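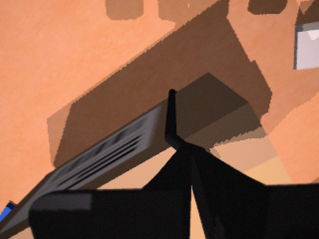
Simulated close view, gripper in the foreground, tabletop behind.

Rurnel Bench Sim: data card and purchasing notes

Release 2, dated 2020-12-23

Summary

Rurnel is a set of 1000 simulated tabletop episodes made with a single robot arm model. We built it to answer a budgeting question before committing money to hardware: how large an arm, how large a table, and which gripper do we need for handling boxes and small blocks in the packing room? The files are shared so that other small sites planning a first arm can reuse them.
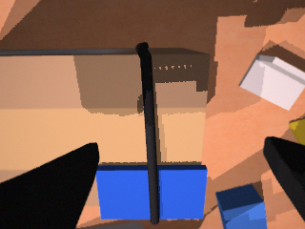 Prepared by M. Hajdu
Equipment planning, Jillari site

Contents

Each episode holds the rendered views, the joint positions, and a plain text log. Close views and a room view are stored in separate folders. Episodes are numbered in the order they were run. There are no recordings from a real arm in this release.

The table carries a cardboard box and several smaller objects in blue, yellow, white, and gray. Object positions change between batches. Lighting is hard on purpose, and the shadows have jagged edges in many close views. Do not use those edges for measuring.

How we used it for planning

We had two open items in the November equipment request. The first was reach. The log gives the farthest point of each move, and we compared those points with the size of the bench we already own. The second was finger width. Wide fingers block a good part of the close view when the gripper is low, so we added a line for a second camera mount on the wall side.

The request was split as follows:

Arm, base plate, and controller: first order
Gripper and spare fingers: first order
Bench, fixed to the floor: first order
Second camera mount and cabling: second order
Guarding: quoted separately by Cloto

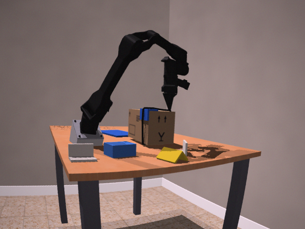
Guarding should be priced before the bench is ordered. Our first layout put the bench close to a corner to save floor space, and the quote came back higher than expected once access for service was included. Leave 100 cm clear on the operator side. We changed this to 150 cm on the side where cartons come in by cart.

Set aside money for spare fingers from the start. The simulation has no wear in it, so the logs are no guide to how often they need replacing.

Known limits

Friction values were set by hand and have not been checked against real cartons. Cable routing is not modeled. Cycle times in the logs are simulated times and should not go into a payback estimate.

Files

episodes/ rendered views and joint positions
logs/ one text file per episode
planning/ blank request sheet and bench layout

Changes since release 1

Room view added. Blank request sheet added. Duplicate episodes removed and the numbering redone.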